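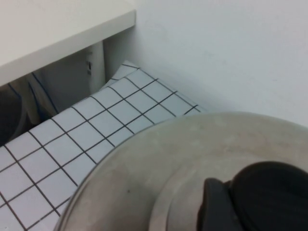 Chapter 6

What an Opening Weekend Tells You

Every Sunday, before most ticket buyers have gotten home, a set of numbers goes out to the press. It says which movie came in first, how much money it took in, and how that compares with some earlier movie. By Monday morning the numbers have become a story. The movie is a hit, or it is in trouble, or it has "held up well against strong competition." This chapter asks how much of that story you should believe.

Start with the Sunday number itself. Sunday has not ended when the figure is released. Friday is counted, Saturday is mostly counted, and Sunday is a guess made by the company that is selling the movie. The guess is usually close. It is also usually kind. A studio that is a hair behind another studio has a reason to expect a very good Sunday evening, and the corrected figures that come out the next day get a fraction of the attention.

Consider the case we will use throughout this chapter. Kinell, a mid-sized distributor, released an animated comedy called Plumeck in August. It opened in 2762 theaters. The same day, a rival company, Trurance, opened a thriller in 1335 theaters. Plumeck finished first and the thriller finished second, and the headlines said that families had "picked" Plumeck. Did they? Plumeck was playing in more than twice as many buildings. In a good many towns the thriller was not playing at all, and people there could hardly have turned it down.

One common fix is to divide the money by the number of theaters. This gives the per-theater average, and you will see it used as if it settled the matter. It helps some. But a theater is a slippery thing to count. One building may show a movie on a single small screen twice a day, while another runs it on six screens from ten in the morning until midnight. Both go down as one theater. A movie in a few big-city houses will nearly always post a handsome average, and distributors know this, so small releases are often placed exactly where the average will look best.

Then there is the price of a ticket. Box office reports in the United States count dollars. They do not count people. A child's matinee ticket and an adult's evening ticket on a giant screen are both one person in one seat, but the second may bring in twice the money or more. When you read that a movie has set a record, ask what kind of record. Ticket prices have gone up over the years, and a record in dollars can be set by a smaller crowd than the one that held it before.

The records themselves deserve a hard look. Plumeck was announced as the best August opening for an original animated comedy from an independent distributor. Count the conditions in that sentence. With enough of them, nearly any movie is the best of something — and the person adding the conditions is rarely a neutral party.

What about the second weekend? Many writers treat the drop from the first weekend to the second as the real test, since advertising can fill seats once but friends' opinions have to fill them again. There is some sense in this. Plumeck was still in 2482 theaters the next weekend, and its ticket sales fell by 26 percent, a mild drop. Kinell credited word of mouth. That may be right. It is also true that no other family movie opened that weekend, and that parents with young children and a hot afternoon to fill had few other places to go. The figure fits both accounts, and nothing in it tells us which to prefer.

Exit surveys are offered as a way out of this problem. A survey firm, De Smet, polled Plumeck's audience on opening night and reported that they liked it very much. Keep in mind who was asked. People who buy a ticket on the first night already wanted to see the movie, and they have just spent money on it. High marks from them are the normal result. Low marks would be news.

Finally, notice what is missing from all of this. The weekend chart does not say what the movie cost to make or to advertise. It does not say how much of each ticket the theater keeps. A movie can finish first and lose money, and a movie that never reaches the top ten can pay for itself by fall. We turn to costs in the next section, where the figures are harder to find and the people who have them are less eager to share.

Terms to know before you read on: opening weekend, estimate, actual, per-theater average, second-weekend drop, theater count.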